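Household Water and Drainage, handout for week 4
Read before class, bring to class. Slides go up on the Tritosbridge page later. Assignment at the bottom!!

1. Where we left off
Supply side done. Pressure, shutoffs, meter. Now the other half: getting rid of it. Drains run on gravity, no pressure, so slope is everything. Too flat = solids settle. Too steep on a long run = water outruns the solids, same clog.

2. Terms (will be on the quiz)
Trap - the U-shaped bend under a fixture. Holds water, blocks sewer gas.
Trap seal - the water itself, not the pipe. People mix these up every year.
Vent - lets air in behind moving water so the seal doesnt get sucked out.
Stack - the main vertical pipe. Everything in the house ends up there.
Branch - the near-horizontal piece from fixture to stack.

3. Fixtures
Kitchen is the hard case. Grease, starch, coffee grounds. Surface matters a bit, shape matters more. Standing water on a flat surface leaves mineral film, so you want fall toward the drain on anything that gets wet. Grooves help too.

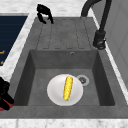
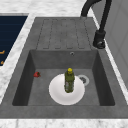 Gray composite sink, drainboard grooved toward the basin.

Bathroom is easier: hair and soap, mostly caught near the top. Laundry is lint, plus a big volume all at once. Undersized branch + modern washer = water on the floor.

4. Losing a trap seal
Evaporation - guest bath, floor drain, house closed up all July. Fix: pour water in.
Siphoning - bad or missing vent. Gurgle is the clue.
Back pressure - lower floors of tall buildings, bubbles come up thru the trap.
Wicking - a string or rag hanging over the weir. Rare but real.

5. Case: Gandville apartments
Building with 44 units, 2 stacks. Smell complaints on the ground floor only. Chiu report blames dry floor drains, Fultito report blames the vents. Both are in the reading packet, Chiu starts on p. 70. Notice they tested at differnt times of day. Morning peak is when the stack is loaded, so ask who was measuring what.

6. For next time
Read Chiu, skim Fultito (skip the appendix). One page: which report do you believe, what single test would settle it. Sketch the stack, label the traps. Pencil is fine.
Room is 194 again, not the lab.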